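Dec 18, 2024

Finally got the green shelf sorted tonight! I'd been putting it off since June, when we moved into the flat at Iltholm, and the bowls have been living wherever they happened to land (mostly the draining board, if I'm being truthful). So on went the radio, out came a cloth, and I made a start on the yellow ones.

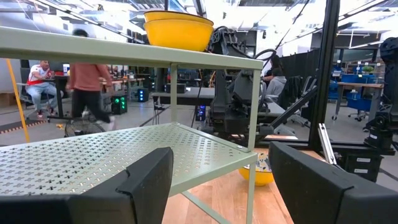

I do love that yellow against the pale green – it cheers me up even in December. I'm still not sure about having bowls up on the top shelf, mind, as I'm bound to knock one off reaching for the tea. The lower one with the little punched crosses is a pain to dust but so pretty.

Must ring Skatholm tomorrow about the 2 missing mugs. Soup for tea, then bed by ten.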